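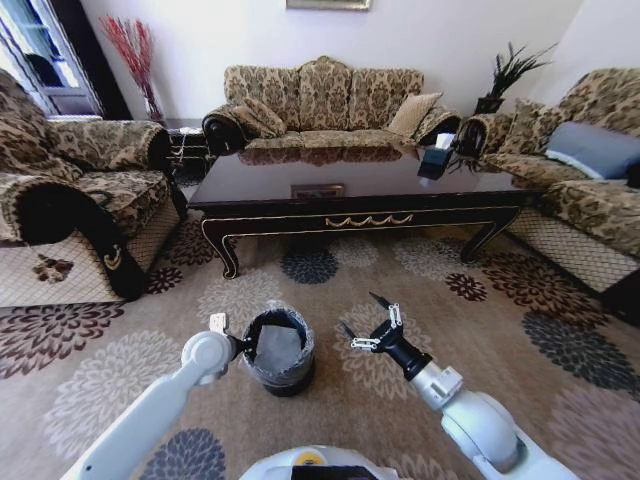
客厅 > 成套沙发 > Nesia 系列

Nesia 提花沙发三件套(可搭同系列茶几、Koo 花朵地毯)
货号:721
质保:框架与海绵 6 个月
订金:200 元
Koo 地毯单买:555 元

大家好,又是我,Rundico 店里管客厅这一块的。这一页早就该重写了,以前那版只有一行尺寸和一句“欢迎来电”,结果电话里天天有人问我同样的事情,问到后来我都能背了。那我索性一次写长一点,你们泡杯茶慢慢看。

先讲沙发。Nesia 是我自己很偏心的一个系列,米色和棕色的大马士革花纹,老派,气派,坐下去就不太想起来。一套是三张,一张三人位靠墙放,另外两张分在左右,面对面,中间留给茶几,摆出来就是一个 U 字。家里过年人多的,或者喜欢几家人围着讲话的,这个摆法真的很舒服,谁讲话都不用扭着脖子。

三人位的靠背是我最喜欢的地方!上面那条线是拱起来的,分成三段波浪,有一点老戏院包厢的味道。扶手是卷的,末端收在一个深色的圆涡上。我第一次拆包装的时候就蹲在那里看这个圆涡看了很久,同事以为我在找划痕。

侧边沙发的扶手很宽,前面有一道黑色的弧形饰边,靠近底下还有一个小小的金色徽章样的装饰。有客人问能不能不要这个金的,觉得太闪。答案是不能,工厂那边是连饰边一起装的,拆下来会留孔。不过它很小,位置又低,坐在沙发上根本不在你的视线里。

下面的裙边换了一种布,是米色的菱形格。一开始我也担心花配格会不会乱,后来发现颜色压在同一个调子里就没事,上面热闹,下面安静一点,眼睛有地方歇。要提醒的是裙边离地近,扫地机撞来撞去,时间久了边角会发灰,隔一阵子用软毛刷顺着格子刷一刷就好。

抱枕怎么配

抱枕我建议混着来。跟沙发同花的棕色大马士革放一两个,再加一个素的。素的我喜欢浅棕,很稳,另外灰蓝色也很好看,丢一个在右边那张上面,整个角落一下子就亮起来了。千万别全套同花,我试过,拍出来像沙发上长了沙发,枕头全不见了。

随套送的抱枕只有同花款,素色的要另外挑。店里的色卡可以寄给你,寄回来的邮费我们出,你只要记得寄回来(有一本去年三月出去的到现在还没回家,如果在你那里,请对它好一点)。

坐感

很多人在意这个,我就照我自己的感觉讲。三人位偏硬,腰后面有支撑,看电视看一整晚不会往下滑。侧边两张稍微软一点点。个子小的人坐三人位最里面脚可能会悬着,垫一个抱枕在腰后面就刚刚好。我妈来店里试过,她的评价是“起得来”,在她那个年纪,这是很高的分数了。

喜欢整个人陷进去那种懒人沙发感觉的,这套不适合你,我宁愿现在就讲,省得大家搬来搬去。

茶几

同系列的茶几是深棕色的桌面,亮得很,对面沙发的花纹都能倒映在里面。围板是黑的,正面有一道金色的雕花,像帷幔那样一弯一弯垂下来,边缘再走一圈金色的细线。放在花沙发中间一点都不抢,我觉得就是这圈细线把它收住了。

缺点也要讲:亮面就是会显指纹。下午太阳从侧面进来的时候,昨天晚上谁在那里吃过瓜子一目了然。我的做法是桌上放一个小托盘,杯子、遥控器都往上面放,手也就少碰桌面。擦的话用微湿的超细纤维布,擦完马上用干的再带一遍。千万不要用厨房那种去油的喷剂,我们有一位老客人用过一次,桌面起了一层雾,后来送回来重新抛光,来回折腾了很久。

纸巾盒我也建议挑深色的,跟桌面同一个调子,放在靠边的一头,看着就干净。白色的塑料纸巾盒放上去,嗯,你自己试试就知道了。

角落不要空着

U 字形摆法会多出两个角,很多人买回去才打电话问我那两个角放什么。我自己的配法是一边一张深色小边几,放一个高高的透明玻璃瓶,插一把红色的装饰枝条,红色在米棕色里面特别提气,过年都不用另外布置。另外一边放深色的花架,上面一盆叶子又长又尖的植物,深色盆。高度一定要超过扶手,矮了就会被两边的沙发夹住,从门口进来只看得到叶尖。

边几后面如果要走电线,麻烦你先把插座位置量好再定沙发的位置。线拖在外面不好看,打扫的时候也老是勾到。我们送货师傅可以帮你挪一次,第二次他就要喝你的饮料了。

窗边的话,沙发背和窗帘之间留一个手掌的宽度。提花面晒久了会褪,棕色那部分尤其明显,中午最晒的那几个钟头把纱帘拉上就行。

地毯

Koo 这张是我后来才进的,原本只打算进一小批,结果比沙发还多人问。浅驼色的短毛底子,带一点杂色的斑点感,上面散着一朵一朵的大花。灰白色那种是线条勾出来的花瓣,一圈套一圈,尖尖的像水滴;深蓝灰那种是实心的,花瓣排得很密;还有奶白色的,边缘慢慢淡到底色里去;再加一点暗红。沙发已经是满花了,地毯我本来不敢再上花,可是它的花跟花之间留了大片的素底,铺下去一点都不挤。

短毛的好处是好打理。碎屑不会钻进去,吸尘器走一遍就差不多了,茶几腿压久了的印子拿梳子梳一梳也会慢慢回来。底子上那点杂色我觉得很聪明,掉一点饼干屑在上面,客人进门前你还来得及假装没看见。

新地毯刚铺开会掉一些浮毛,头一两个星期多吸几次,吸尘器调到小吸力,顺着毛走。收拾客厅的时候,我习惯直接把套好袋子的垃圾桶拎到地毯边上来,瓜子壳、纸巾、橘子皮就地解决,少走好多路。有个小窍门:袋口多拧一圈,拧紧了它就不会往桶里滑,也不会有汤汤水水从边上漏到毯子上。这个动作我教了家里人很久,到现在只有我一个人在做。
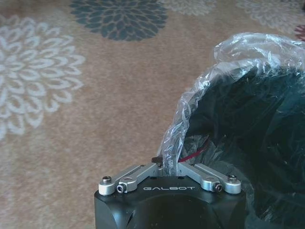
Lorne Chan:Koo 我家铺了大半年,补充一点给后面的人参考。深蓝灰那朵花的位置最耐脏,我把它转到了茶几和三人位中间,也就是大家脚踩得最多的地方,灰白的那朵就放到侧边沙发前面去了。小孩打翻过一次酱油,刚好在灰白花瓣上,擦了三遍还看得出一点点黄。掌柜,能不能出一个整张都是深花的?

我回一下 Lorne:整张深花的我跟工厂提过,他们的意思是那样铺在深色茶几下面会太沉,暂时没有排。我也还没死心,有消息会先写在这一页。至于酱油,擦三遍已经很尽力了!下次先别急着擦,拿干的厨房纸压在上面,换几张,把水分吸走,再用 Prodness 的布艺清洁泡沫从外往里轻轻拍。从里往外擦的话,印子会越擦越大。压的时候可以整个人站上去,我就是站上去的。

他讲的转地毯方向这招我很赞成。花的大小、颜色都不对称,转一下整个客厅的感觉就不一样。有客人喜欢让暗红那一朵露在门口这一侧,也有人特意把它藏到沙发下面去。铺之前先别急着把沙发压上去,四个方向都转一转,站到门口看看再决定,我每次在店里换陈列都要转到同事翻白眼。

保养,照着做就好

沙发面平时吸尘就够,用扁嘴,缝里多走两下。卷扶手的圆涡和黑色饰边用干布擦,不要喷东西。金色的徽章也一样,干布,轻轻的,抛光膏收起来。抱枕套可以拆,冷水手洗,反面朝外晾。沙发本身的面料不能拆洗,弄脏了用 Prodness 泡沫先在背后看不见的地方试一小块,等它干透,颜色没变再往正面用。

家里有猫的朋友,我就直说了,提花面是有纹理的,猫会很喜欢。我家那只在别的沙发上都很乖,到店里来住过一个晚上,第二天早上裙边上就有了几根线头。线头不要扯,用钩针从背面带进去。

地毯一季转一次方向,压的地方会比较平均。防滑垫请一定要买,店里有,你去别家买也行,瓷砖地面铺短毛毯没有防滑垫,小朋友一跑就会整张飞出去。

买之前请先量这几个地方

电梯门,入户门,还有从门口到客厅的那个转角。三人位的靠背是拱形的,中间最高,搬的时候要侧着走,很多老房子都是卡在转角那里。量好了把照片和数字一起发给我,我帮你看。真的进不去的,我会劝你只买两张侧边的,也很好看,或者换别的系列,订金照退。

客厅比较窄的,U 字形摆下去以后,茶几和沙发之间要留得下一个人侧身走过。我见过为了摆满三张,最后全家人都要从扶手上跨过去的。那种情况就 L 形吧,另外一张放卧室或者书房都可以,花纹很经得起单独看。

常被问到的

可以只买一张吗?可以。三人位和侧边的都单卖,抱枕按张配。

有没有别的颜色?Nesia 目前就是米棕这一个花色。墙面是浅灰白的最好配,我们陈列也是这样配的。深色墙我没有试过,你们谁家试了请务必发给我看。

茶几可以单买吗?可以,但是要等,桌面是一批一批做的。

墙上的画卖不卖?好几个人问过我了,那幅不卖,跟沙发一起摆惯了,拿下来墙面就空了。类似风格的画框店里有一些,来的时候跟我说一声,我搬出来给你挑。

质保怎么算?从送到家那天算起 6 个月,框架和海绵都包。面料被烟头烫的、被猫抓的、被酱油泼的不在里面,不过你拿来问我,我能帮你想办法的一定帮。

旧沙发收不收?不收,地方实在放不下。送货师傅可以帮你抬到楼下,这个要在下单的时候先讲好,他们出门时人手是配好的。

怎么订

店里直接来坐最好,早上十点以后都有人,午饭时间可能会闻到我在吃什么,请见谅。不方便来的就留言,写上货号 721、你家客厅的长宽、是不是有电梯,我看到就回。订金 200 元,定了以后一周之内可以改主意,茶几开始做了就不能退了,这个我会在开工前再跟你确认一次。

Koo 地毯有现货的时候当天就能卷好带走,卷的时候花朝里。后座放得下,副驾放不下,已经有人帮大家试过了。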